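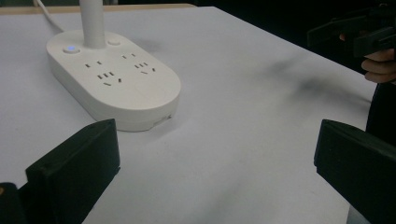 Two black grippers and a white power strip. The little blue light is on.

Can a robot learn to plug things in? Rautiainen sells a kit called the Prolgate that says yes. A person holds a gripper and does a job by hand while a camera records it. Later, a robot tries to copy the moves.

The box promises "a helper in 5 days." Hmm. Plug holes are small, and a robot that misses by a little has missed. Ask how many tries it got, and how many went wrong. The box doesn't tell you. It does tell you the price: $179.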